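The drawer that sticks

Comfort Amegashie has been folding towels for other people for 17 years, first in the linen room of a small seaside hotel and now as someone you can ring up when the airing cupboard has got the better of you. She laughs when I call it a profession. "My mother would say it's a thing you do while the kettle boils," she says, and then, as if to prove it, she puts the kettle on and takes a pile of flannels off the chair so that I can sit down.

We had meant to talk for half an hour. It ended up being most of the afternoon, partly because there was cake and partly because Comfort can't talk about a fold without fetching something to show it on. She began with tea towels, wandered off into fitted sheets (which she rather enjoys, bless her) and came back by way of a long and very happy story about the hotel's breakfast napkins, which had to stand up by themselves and never would.

What she likes best is a plain cloth straight off the line. "You've got to let it be a heap first," she says. "People snatch at it. They grab whichever bit is nearest and start folding, and they've got a corner trapped inside and they wonder why it comes out like a parcel. Put it down somewhere flat, have a look at it, find your edge. Then find the other one." 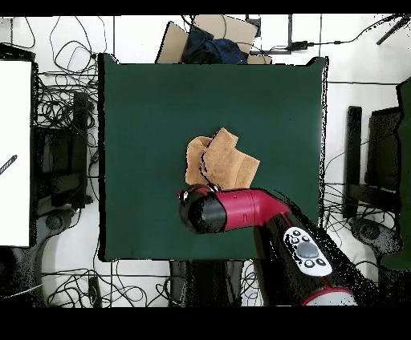
Does it matter what you fold on?

Anything flat will do, so long as it's clean and wide enough to open the whole cloth out, though a surface with a bit of grip stops the bottom layer sliding while you bring the top one over.

Comfort came to that by trial and error. At the hotel they had a long table with a polished top, and she remembers chasing bath sheets along it "like a dog after a bar of soap". Somebody found an old blanket to put over it, and that was the end of the trouble. At home she uses the bed, or the ironing board if it happens to be up.

Her own method is to fold in half, smooth it with the side of the hand, fold in half again, and then into thirds if the shelf is shallow. The smoothing matters more to her than the folding. "A crease that's gone in crooked will stay crooked," she says. "Open it up and start again, love, it's only a towel."

I went home with a slice of cake in foil and refolded 2 shelves before supper.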